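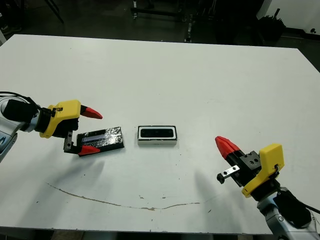
Both grippers open, red tips on the left one, only one red tip on the right. The foil-covered block is next to the left one.

Fingertips turning on the gripper – how do you fix them?

tipwear_pl
Hello everybody. I look after a two-arm table cell for the Plunholm project. The grippers have yellow mounts and red fingertips, and we are now at the point where the tips must be changed quite often. After 200 cycles on flat objects the tips on the right side begin to turn a little on the metal finger. Then the object is not held parallel anymore and it slips at the corner. I have put medium threadlocker on the screws and it helped for 3 shifts, not more. What do you use? I don't want to glue, because then I cannot change the tip.

orchard_9
Which side of the tip is wearing? If it is the back, where it sits on the finger, then threadlocker will never help you. The screw is holding fine, but the plastic under it creeps. We had it at Demska with printed parts and went to a wider washer.

tipwear_pl
It is the back, yes. I measured one old tip this morning and the seat is pressed in on one edge. I will try the washer, but there is very little room between the screw head and the other finger when it closes.
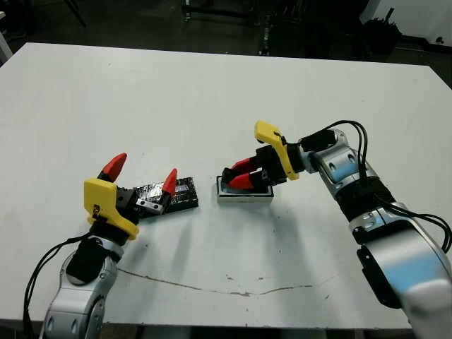

Right gripper closed on the object with the light rim, left one still open.

m_keel
Sorry, I do not agree with the washer. You will only spread the same problem over a bigger area. In my opinion your closing force is too high. For thin things lying flat on a table you need very little. Lower it step by step until the object slips, then go back up one step. I did this on a Faltier controller and the tips lasted the whole of December.

orchard_9
With low force you will drop the smooth ones. And he says the seat is already pressed in, so a lower force does not repair it. New tips first, then washer, then you can play with the force.

m_keel
I did not say to keep the old tips! Of course new ones. But if he changes two things on the same day, he will not know which one helped.

guz_cell
We buy the tips from Guzmán, printed with the layers running along the finger. Before that we printed them standing up and they pressed in exactly like you write. Maybe ask how yours were printed? Also check your cables. If the loop at the wrist is too short, it pulls the gripper a little to one side when the arm reaches far, and one tip gets all the load. I have lost a full week on this before I looked at the cable.

tipwear_pl
Thank you, I did not think about the cable. Ours were printed standing, I am nearly sure, but the person with the files is away until next week. For today I mounted new tips on the right side, same screws with 8 mm length, no washer, and lowered the force by one step. I know, m_keel, that is also two things.

m_keel
Ha, yes it is. Write down the force value at least.

orchard_9
And mark the tip and the finger with one line of paint pen across both. When the line breaks, the tip has turned. You see it much earlier than in the grip.

tipwear_pl
Good idea, the line is on. I will write again after the next 200 cycles.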